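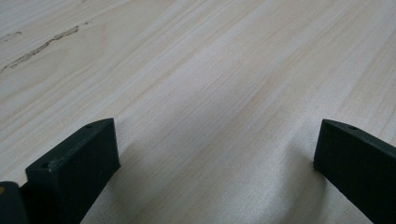 添付1 明るい色の木目

件名:住民意見フォームから送った意見が公開一覧に出てこない
製品:Atent(議事管理)/公開一覧はHao連携
自治体:Plivville町議会事務局
起票者:Impi Honkanen
状態:対応中 → 解決(一部要望として継続)
優先度:高(でお願いします、本当に)

9:10 Impi Honkanen
おはようございます、Plivvilleの議会事務局のHonkanenです。いつもお世話になってます。8月の協議会の準備中なんですが、ちょっと困ったことになってまして。

うちの町は隣のWusttonと、川の水の使い方と橋の維持費について年に何回か合同で協議会を開く取り決めをしてるんですね。で、協議会の前に住民から意見を募って、事務局で確認したものを議題ごとに公開一覧に並べて、議員さんたちはそれを読んでから席に着く、という流れです。今年からその募集をAtentのフォームでやってます。去年までは紙とメールでした。(紙の束を議題ごとにクリップで留める作業がなくなって、個人的にはすごくうれしいです!)

それが今朝、Benedicta Annan議員から電話がありまして、「Merike Ozoliņšさんが橋の件で長い意見を出したと言ってるのに、一覧に載ってないよ」と。管理画面を見たら、ちゃんと届いてるんです。ステータスも「承認済み」。なのに公開一覧を開くとない。あれ?と思って見比べていったら、同じように承認済みなのに載ってないのが4件ありました。

載っているものと載っていないものの違いが私には分かりません。議題も橋と水とバラバラだし、承認したのは全部私です。協議会の前に一覧を締めないといけないので、早めに見ていただけると助かります。

9:35 サポート(Lenni Nieminen)
Honkanen様、Atentサポートの Nieminen です。ご連絡ありがとうございます。切り分けのため、以下を教えてください。
・公開一覧はどの端末、どのブラウザで確認されましたか
・該当の意見を一度「非公開」に戻し、再度「承認」にした場合、変化はありますか
・Hao側の連携画面で「保留」の表示はありますか

9:58 Impi Honkanen
早い!ありがとうございます。順番にいきますね。

端末は事務局のパソコンと、自分のスマホと、あと議場の控室にある共用パソコンでも見ました。どれも同じです。ブラウザのキャッシュかなと思って消してもみたんですが変わらず。おかげであちこちのログインをやり直すはめになりました。

非公開に戻して再承認、やりました。Ozoliņšさんの分だけです。管理画面では緑の「承認済み」に戻るんですけど、公開一覧はやっぱり出ません。ほかのは怖いのでまだ触ってません。公開の順番が変わると「うちの意見を後ろに回した」と言われかねないので……去年、紙のときに実際に言われまして。橋の件はけっこう熱いんです。

Haoの連携画面は、すみません、どこにあるのかから教えてください。設定のときはCarter MacLeodがやってくれたんですが、彼はいまWustton側の事務局に行っていて席にいません。

10:12 サポート(Lenni Nieminen)
管理画面の右上「外部連携」→「Hao」→「送信履歴」です。権限がない場合は「外部連携」の項目自体が表示されません。

10:20 Impi Honkanen
項目自体が表示されません!

というわけでCarterにチャットで聞いています。返事が来たら書きます。

ちなみに待ってる間に載ってない意見を読み返してたんですが、Ozoliņšさんの意見、とてもいい内容なんですよ。橋の重量制限をかける時期をWusttonの収穫の時期とずらしてほしい、という話で、地図の説明まで文章で丁寧に書いてある。これが議員さんの目に触れないまま協議会が終わったら、事務局としてはかなりまずいです。合同の取り決めにも「双方の住民の意見を事前に等しく閲覧に供する」とはっきり書いてあるので、片方の町だけ抜けていました、では済みません。

11:05 Impi Honkanen
Carterから返事が来て、私のアカウントに連携の閲覧権限をつけてもらいました。見えました!

送信履歴を見ると、成功したものは「送信済」で、載ってないもののうち半分が「保留:文字検証」、残りの半分はそもそも履歴に行がないです。え、2種類あるの?ってなってます。

「保留:文字検証」になっているのは、Merike Ozoliņšさんと、同じOzoliņš姓のご家族の方です。これって名前の文字のせいでは……? nの下とsの上に印がついてる字です。うちの町にはこういう綴りのお名前の方、普通にいらっしゃいます。

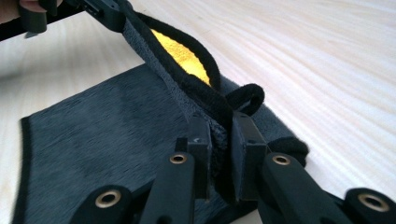
添付2 木の天板の上、濃いグレーの布

11:30 サポート(Lenni Nieminen)
ありがとうございます、大変参考になります。ご推察のとおり、保留分は氏名欄の文字が原因の可能性が高いです。Hao側の氏名欄の検証ルールが初期値のままになっており、記号つきの文字を受け付けない設定かと思われます。「外部連携」→「Hao」→「項目設定」→「氏名」の検証ルールの値をお知らせください。

履歴に行がない分については別の原因と考えています。該当の意見の詳細画面を開き、「受付」と「本文確定」の時刻をご確認いただけますか。

11:52 Impi Honkanen
氏名の検証ルール、「基本文字のみ」になってました。これですね。

一つだけ先に言わせてください。さっき一瞬、Ozoliņšさんを「Ozolins」に書き換えて承認し直せば載るかなと思ったんです。でもやめました。ご本人が出した意見のお名前を事務局が勝手に直すのは、公開の記録としてだめだと思います。なので、回避策として「印を外して登録してください」というご案内だったら、うちは使えません。設定で直す方向でお願いします。

それから時刻の件。履歴に行がないほうは、「受付」の時刻はあるんですけど、「本文確定」が空欄でした。空欄なのに私、承認できちゃってるんですね。本文も途中までしか入ってません。一つは「橋の下流側については」で終わってます。それ、気になるじゃないですか!続きはどこへ。

読んだときに気づくべきだったと言われればそのとおりなんですが、短い意見の方もいるし、句点を打たない方も多いので、そういうものかと思って承認してました。反省してます。

12:15 サポート(Lenni Nieminen)
承知しました。氏名の書き換えはご案内しませんのでご安心ください。

検証ルールは「拡張文字を許可」に変更可能です。変更後、保留分は「再送信」で公開一覧に反映されます。公開順は受付時刻で決まりますので、再送信しても順番は後ろになりません。

本文が途切れている分は、入力画面の保持時間が原因と思われます。フォームは開いてから最大60分で入力内容の保持が切れます。時間を過ぎて「送信」を押すと、最後に自動保存された内容だけが受付となり、本文確定が行われません。

13:20 Impi Honkanen
昼をはさんでしまいました。

まず文字のほう。Carterに権限を足してもらって(今日だけで何度頼んだことか)、「拡張文字を許可」に変更して、保留分を再送信しました。

出ました!! 公開一覧にMerike Ozoliņšさんのお名前が、印つきで、ちゃんと出てます。順番も受付時刻どおりの位置に入りました。スマホでも控室のパソコンでも確認済みです。Annan議員にも電話して、向こうの画面でも見えるとのことでした。

それで本文のほうなんですけど、正直ちょっと納得がいってないです。住民の方って、こういう意見は一気に書かないんですよ。書きかけて、鍋の火を止めに行って、電話に出て、家族に読んでもらって、それから送るんです。しかも時間が切れたことが画面に出ないんですよね? 送った本人は「送れた」と思ってるし、私は「届いた」と思ってるし、どっちも気づかないまま締め切りが来てしまう。

質問です。
・途切れた続きは復元できますか
・保持時間は延ばせますか
・本文確定が空欄のものを承認できないようにできますか

13:48 サポート(Lenni Nieminen)
反映のご確認ありがとうございます。

続きの復元について:自動保存より後の入力はサーバーに届いていないため、当方では復元できません。申し訳ございません。送信者の方の端末に下書きが残っている場合があります。同じ端末、同じブラウザでフォームを開くと「下書きがあります」と表示されることがありますので、お試しいただけるようお伝えください。

保持時間の延長について:管理画面では変更できません。サポート側で変更しますので、希望の時間をお知らせください。反映は夜間になります。

承認の制限について:現行の版ではできません。要望として開発に回します。当面は、意見の一覧画面で「本文確定」の列を表示し、空欄で絞り込んでいただく方法がございます。

14:30 Impi Honkanen
ありがとうございます、列の表示、やりました。これ最初から出しておいてほしかったです……。空欄で絞り込んだら、今回の該当分だけでした。ほかに途切れてるものがないと分かって、とりあえずほっとしてます。

該当のお二人には今、電話しました。おひとりは下書きが残ってたそうで、そのまま送り直してくれました。「橋の下流側については」の続きも無事に読めました。護岸の石が動いてるから冬の前に見てほしい、という話でした。道路の担当にも回します。

もうおひとりは図書館の端末で書いたそうで、下書きはなし。ただメモ帳に下書きをとってあったので、夕方に事務局へ持ってきてくださるとのことです。私が代わりに入力するので、代理入力の印のつけ方を教えてもらえますか? 取り決めの運用で、事務局が代わりに打ったものは一覧でそう分かるようにしないといけないんです。

保持時間は、いちばん長くできる設定でお願いします。あんまり長いと図書館の端末で前の人の書きかけが次の人に見えちゃうかな、とも思ったんですが、そのへんどうなりますか。 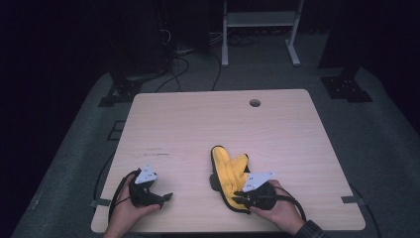
添付3 明るい木のテーブル、両手に黒いグリッパー

14:55 サポート(Lenni Nieminen)
代理入力:管理画面から「意見の新規登録」→「登録区分」を「代理」にしてください。公開一覧の氏名の横に「事務局代理入力」と表示されます。受付時刻は手動で元の時刻に合わせることもできます。その場合は変更履歴に残ります。

共用端末:ご懸念のとおりです。保持時間を延ばしますと、画面を閉じずに席を離れた場合に書きかけの内容が見える状態が続きます。共用端末向けに、下書きを残さない別のフォームURLを発行できます。図書館の端末にはそちらを設定いただくのがよろしいかと思います。

15:10 Impi Honkanen
別URL、ください! 図書館には私から連絡して、ブックマークを差し替えてもらいます。

ただ、その別URLのほうは保持時間は元のまま、ですよね。だったらフォームの上のほうに「長い文章は先にメモなどに書いてから貼りつけてください」と一文入れたいです。案内文の欄、前に改行を入れたら表示が崩れたことがあるんですけど、今は直ってますか?

16:05 サポート(Lenni Nieminen)
共用端末用URLをメッセージ欄に送付しました。保持時間はご認識のとおりです。案内文の改行の件は修正済みですが、空行を続けて入れると1行に詰められます。

17:25 Impi Honkanen
代理入力、終わりました。メモ帳を一緒に見ながら打って、ご本人にその場で画面を読んで確認してもらってます。受付時刻は元の時刻に合わせて、変更履歴に理由も書いておきました。これで載ってなかった分は全部、公開一覧に出ています。

あと、念のためWustton側の設定もCarterに見てもらったら、あちらも「基本文字のみ」でした。まだ引っかかった方はいなかったけど、時間の問題だったと思います。直してもらいました。初期値がこれなの、できれば変えてほしいです。合同でやってる自治体だと、片方だけ直して気づかないことが絶対あると思うので。

それとAnnan議員から伝言で、「議員向けの画面にも、承認数と公開数が並んで出ていれば自分で気づけた」とのことです。今回も議員さんが住民の方と立ち話をして分かった話なので、たしかになと。要望に足していただけますか。

翌朝 8:40 Impi Honkanen
おはようございます。夜間の反映、確認しました。試しにフォームを開いたまま帰宅前の片づけをして、自宅でも同じことをして、今朝続きから送ってみたらちゃんと本文確定の時刻が入りました。テストの分は承認せずに削除してあります。

図書館の端末も差し替え完了です。昨日の一覧を印刷してAnnan議員に渡したら、さっそく橋のところに線を引いてました。

9:02 サポート(Lenni Nieminen)
ご確認ありがとうございます。本件の対応内容をまとめます。

・氏名の文字による保留:検証ルールを「拡張文字を許可」に変更、再送信で解消
・本文の途切れ:保持時間を延長、共用端末用URLを発行、該当分は再送および代理入力で解消
・要望として登録:本文未確定のまま承認できる点の改善、検証ルールの初期値の見直し、議員画面への承認数と公開数の表示

要望の3点は別チケットに移し、進捗はそちらでご連絡します。本チケットは解決としてよろしいでしょうか。

9:15 Impi Honkanen
はい、解決で大丈夫です! 要望のチケット、Carterも閲覧に入れておいてください。私、協議会が終わったら夏休みをとるので、その間は彼が見ます。Nieminenさん、昨日は一日つきあってくださってありがとうございました。

9:18 システム
状態が「解決」に変更されました。閲覧者にCarter MacLeodが追加されました。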